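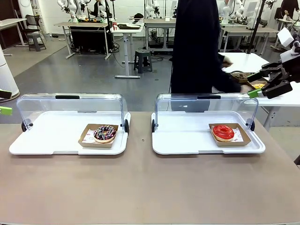

**November, shared shop, second bench session on the donut task**

Okay, roll-top lids. I love these things and they are driving me up the wall! The two serving trays are the Pluvby ones, clear lid on a pair of side pivots, black handle strip along the top, and the goal for this build is still the same: open lid, lift out the paper food tray with the donut in it, set it down, close lid. Both arms, no help from me.

Started with the lids already rolled back so I could work on the lift by itself. The new lime-green fingertip pads are on both grippers and I'm much happier with them than the bare black fingers (kraft paper is slippery stuff, and the old tips just skated along it). I dropped the closing force to 55 on the Lynch controller. At 100 the paper tray folds up like a taco and you get glaze on everything.

Things I want to remember:

- Approach from the side, low. Coming from above, the wrist gets too close to the lid handle.
- Chocolate with sprinkles goes in the left tray, red glaze in the right. Please keep it that way so the logs match up.
- Both paper trays sit toward the right end of their serving trays. I tried one centered and the left arm reached it fine, so maybe we mix that in later.
- Clear acrylic is still miserable for depth. The Dranent sensor looks straight through it and reports whatever is behind the table. I'm leaning toward a strip of matte tape on the lid edge, but I'd like to try it without first.

The log counter is at 1,126 now, counting all the junk from the first week (I really should clean those out). Best run of lifts in a row was 8, then the red one tipped and I had to wipe down a pad.

Next up is lid closing with the left arm only, slow speed. Also need to order more liner paper from Lovden, the kind with the red print.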